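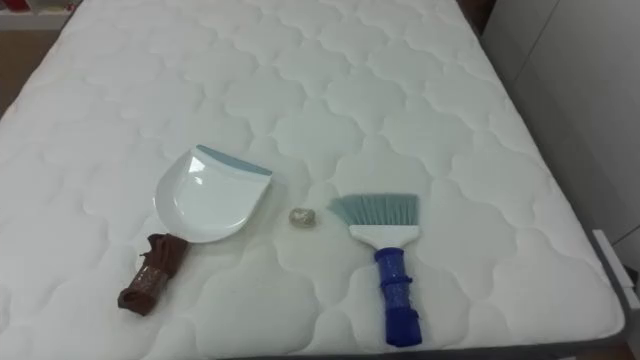

Bohumila Kubíček had ridden the early bus from Trosau to see the robot, and she meant to get her fare's worth out of it. She had cleaned rooms at the Tivelberg guesthouse for most of her life, and when the card came — open day, 22nd June, coffee and cake — she put on her good shoes and went, though her knees were against it. The young man showing people around was called Kamil Jireš, and he was so nervous and so polite that she liked him right away. He led her to the mattress, where a dustpan and a blue-handled brush lay on the white quilting with a little crumpled silvery ball between them, and he told her that this was the job for the morning.

"On a bed?" said Bohumila. "In my day you'd have been sent home!"

Kamil turned pink and said the soft quilting made it harder, you see, all those puffy little clouds, and they had been practicing since December.

"Well, then," she said, and patted his sleeve, and set her handbag down by her feet. "I was slow too, the first winter. You tell it to take its time, dear. My bus isn't until 5."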